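4.2 Refill revenue and how analysts read it

The previous section dealt with the price of the machines. This one deals with what owners buy afterward. All four companies in the study (Urero, Stollby, Paredes and Gokska) sell a countertop drinks machine and a line of bottled concentrate that goes with it. In each case the machine is sold close to cost, and the company tells its shareholders to expect the profit to come from refills. We wanted to know how far analysts took that statement at face value, and whether their treatment of it changed as more sales data came out.

The sample consists of 1,038 analyst notes, collected from the start of coverage for each company up to 02/10/2018. Notes that only repeated a company press release were dropped before coding. Each remaining note was read for three things: whether it gave a forecast for refill sales, whether it stated the number of refills an owner was expected to buy in a year, and whether it said where that number came from. Where a note was unclear on any of these, it was coded as silent. A second reader, Zulema Fuentealba, coded a set of 100 notes drawn at random without seeing our codes. Disagreements were settled by rereading the note together, and they mostly concerned the third item.

Company size matters less here than might be expected. Stollby has the largest installed base and Gokska the smallest, but the notes on both use nearly the same language. The typical note takes the number of machines sold, multiplies it by an assumed purchase rate, and treats the result as recurring income. The word "recurring" is used even where the owner has no contract and can stop buying at any time. Only Paredes sells most of its refills by subscription, and its notes are not noticeably more careful in separating subscribers from other owners.

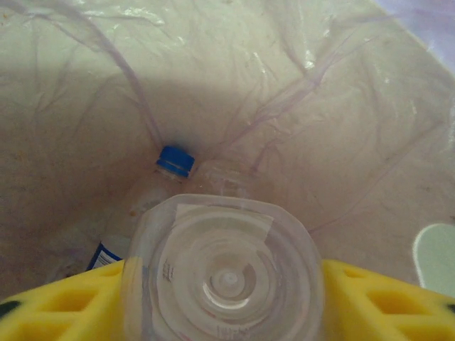 Purchase rates are hard to check from outside the company. Retailers report shipments, and shipments include stock that sits on a shelf or in a pantry for months. The company reports refill revenue as a single line, often combined with accessories. What an analyst would need is the rate at which households finish with one bottle and replace it. An event such as the one in Figure 1, where a clear plastic bottle is lowered upside down into a bin lined with a plastic bag, comes closer to that rate than a shipment does, but no company in the sample records it and no note tries to estimate it. Household diary panels could supply the information at some cost. We found no mention of such panels in the coverage of Urero or Gokska, and the few mentions in the coverage of Stollby referred to soft drinks in general.

In place of such data, analysts rely on guidance. When a company gives a purchase rate in its annual presentation, the rate appears in most notes written over the following quarter, usually without a source. Some notes round it up. When a company stops giving the rate, as Urero did after its second year, the old figure stays in use. We traced Urero's last published rate through the notes that followed and found it still in service 6 quarters later, by which time the company had changed its bottle size and its price. One of those notes did mention the new bottle size in its discussion of margins, and then went on to use the old purchase rate in the forecast two paragraphs further down.

The change in bottle size deserves a closer look. A larger bottle lowers the number of purchases and raises the revenue from each. If the rate is left alone and the new price is put in, forecast revenue goes up by the full amount of the price change. This is what happened. The forecasts were revised upward in the quarter of the change and then revised downward over the next 3 quarters as actual revenue came in flat. The downward revisions were explained by weak consumer demand. In our reading, demand was steady and the forecasts had been built on a mismatch between rate and price.

Stollby made a similar change in July of the following year but handled it differently. It published a purchase rate by volume alongside the rate by bottle, and its investor relations staff corrected analysts who mixed the two. Forecasts for Stollby moved very little. We take this as some evidence that the problem lies in what analysts are given, although a comparison of two companies cannot settle the matter. Stollby was also covered by a larger number of firms, and an error by one of them would have stood out more quickly. 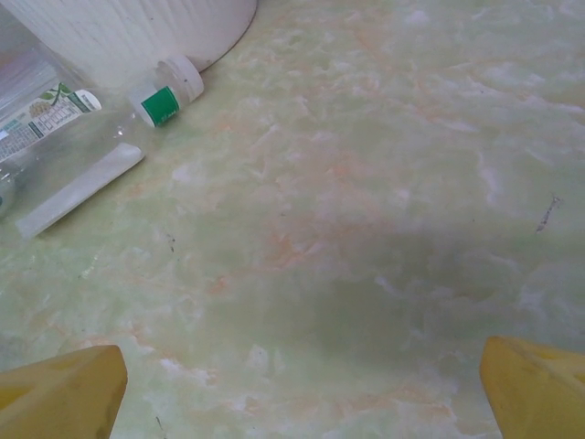

Coverage of Paredes raises a separate issue. A subscription sends bottles at fixed intervals whether or not the owner has used the last delivery. In the first months after purchase this produces a very regular revenue line, and several notes praised the company for it. Cancellations came later and in groups, often after the fourth or fifth delivery. The company reported them as a share of all subscribers, including those who had just joined, so that fast growth in new machines kept the reported share low. Only a small minority of notes asked for the cancellation rate by month of purchase. Those that did tended to carry lower price targets, and they were lowered less often afterward.

Gokska did not give guidance on refills at any point in the period. Its analysts therefore borrowed a rate from one of the other three, most often Stollby. The borrowed rate was seldom adjusted for the fact that Gokska's machine uses a weaker concentrate and needs more of it per drink. A plain adjustment would have raised the forecast, so the error in this case ran in the opposite direction from the one for Urero.

Two limits on these findings should be kept in mind. First, our notes come from firms that make their research available to universities, and smaller brokers are underrepresented. Second, a note may leave out the source of a number that the analyst knows well, either for reasons of space or to protect a contact. Coding such a note as silent overstates how little the analyst knew. It does not affect the results on revisions, which are based on the published forecasts alone and are taken up again in Section 4.3 together with the effect of holiday discounts on machine sales.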